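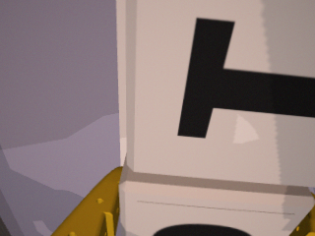

Can a robot arm look after itself?
A robot arm needs people to look after it, and it needs them more often than the ads let on. Somebody has to set it up, check it, tighten it and teach it again when things move.

You may have seen videos where a robot arm does the same job perfectly, over and over. Be a little suspicious of those. A video can leave out the morning before, when people were on their knees looking for a screw.

So let's look at one machine. It is called Curkik, and it belongs to a workshop in Grarthorpe. Curkik's job is simple to say: pick up a letter cube, put it down in the right place, do it again. You could do that job when you were two.

Bolting it down

An arm that swings has to be fixed to something that doesn't. If the base can wiggle even a tiny bit, the fingers at the other end wiggle a lot more. Try it with a long ruler. Hold one end, move your hand a hair, and watch the far tip.

So the first job is the base. The bolts get tightened a little at a time, going across from corner to corner and not around in a circle. Then you push on the arm (with the power off!) and feel for any rocking. The people at Grarthorpe check the bolts again after every 50 hours of work. The seller's booklet says 300. They tried 300 once, and didn't like what they found.

Teaching it where things are

A robot arm does not know where "here" is until it is told. You tell it by moving the fingers to a few known spots and saving each one. This is called calibration, and it is slow and kind of boring. It also has to be done over if someone bumps the table.

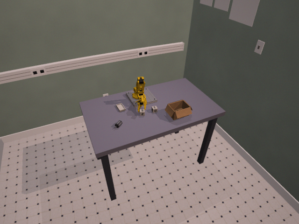

Not everyone agrees that all this checking is needed. Imai says a good arm should hold its settings for 2000 pickups, easily, and that people who check every day are just nervous. Maybe so. But the same arm on a different table can behave differently, and a number from one place is not a promise about another.

Is the letter "Z" cube harder to pick up than the "O" cube? It shouldn't be. The fingers squeeze the sides, and the letter is only ink as far as they care. If one cube keeps slipping and the other doesn't, look for a reason you can test. Swap the two cubes. If the trouble stays in the same spot on the table, the cube wasn't to blame – the saved position was.

When it breaks

Most repairs are dull. A cable rubs. A finger gets a little loose. The part that people at Grarthorpe replace most is a small joint pin, number 3128 in the Pranuvstead parts list, and changing it means switching off, waiting, and taking one finger apart.

After any repair you calibrate again, even if the arm looks fine. Looking fine is not a test. Start at slow speed, with one cube, and keep your hands away from the table.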